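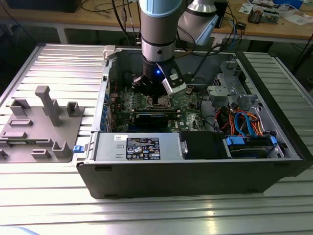

Can a robot take an old computer apart yet? Kolldale has been putting that to the test since the start of August, and the answer so far is partly.

The job is swapping processors in used desktop towers. A person who has done a few dozen can manage one in six minutes, including finding the screwdriver. For the arms, each step has to be worked out separately, and the case is full of cables that never sit in the same spot twice. 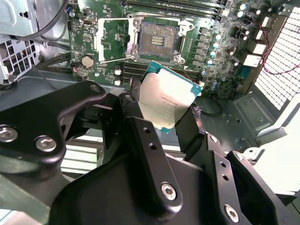

Eleri Owen
Workshop Coordinator, Kolldale

Getting hold of a processor is the part that has come along best. It's square, it's rigid and the gripper can take it by the sides. Of 102 tries at lifting one clear of the board, 63 went through with no help from staff. Putting one back is harder. The contacts in the socket are very fine, and a chip set down crooked can ruin a board – we keep a bin of those.

Levers, latches and cable plugs are still mostly done by hand. Llinos Prothero, who runs our repair bench, figures she won't be handing over her tools any time soon.

As for chores at home, members keep asking about laundry. A computer case at least holds its shape. A towel doesn't, and I wouldn't plan on a machine folding yours in the next few years.

Gwenllian Lewis is looking for more desktop towers with the processor still in. Drop them at the front counter, hard drives wiped please.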